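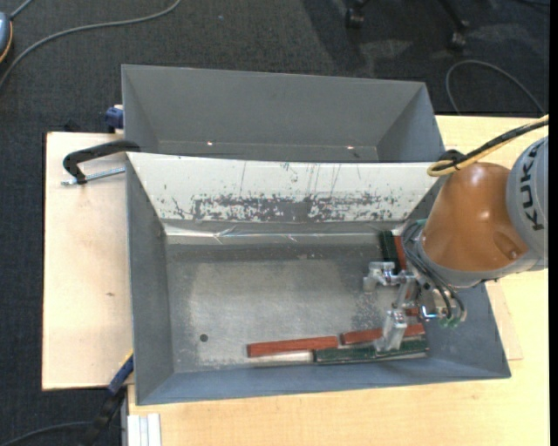

Trial Users Wanted for the Zova Bin Picking Kit

Posted Feb 6, 2025 by Larysa Antoniuk

We at Wernano have been building the Zova kit since November, and we'd love for a few more people to come and be hard on it! The kit is a gripper, the software and a printed guide, and it's meant for small shops that already own a robot arm and have parts lying every which way in deep metal bins (long blocks pushed up against a wall are a favorite of ours, and a headache too).

We're looking for 3 trial users to spend 2 days with us in Wanevitz. You'd set the kit up from the guide, run your own picks between bins and tell us, as bluntly as you like, where you got stuck. You don't need to be a programmer, but you should have run a robot arm at work before. Lunch and travel are on us, and every trial user keeps the guide and gets 31 percent off a kit.

To apply, send a few lines about your shop and your parts to Ourania Makris at the Wernano front desk.

4 shares | 2 comments

Recent posts
Stelmakh cable covers: fitting notes
Zova guide, second printing
Wanevitz open house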